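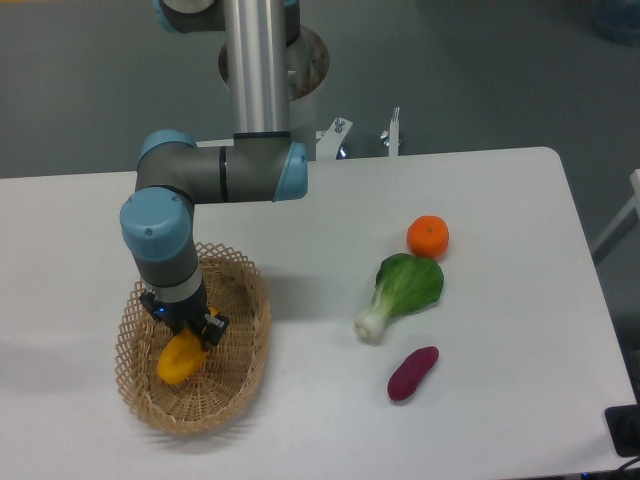

Sorting produce on a plain tabletop: tips from the Flurkach kitchen trials

Use a shallow basket with a wide mouth. In our trials the arm did 193 pick-and-place runs, and most of the failed ones were fingers catching on a tall rim. The same goes for hands in a hurry.

Leave a finger's width between pieces. With items touching, the grasp planner took some 60 seconds to settle on a grip. Spread out, it took 6.

Grip long items across the middle. End grips let the piece swing, and a swinging piece hits the rim.

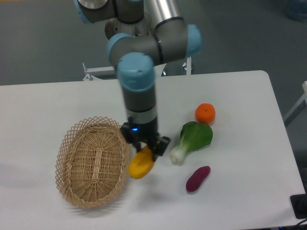

Bok choy, tangerine and purple sweet potato on the table, with the basket to the left.

Pick a plain, matte work surface. Shiny tops threw off the depth readings in 5 of our early runs, and we dropped those from the results.

Put leafy things in last. The Vanhove method ranks items by firmness and starts with the hardest. It works for grocery bags too.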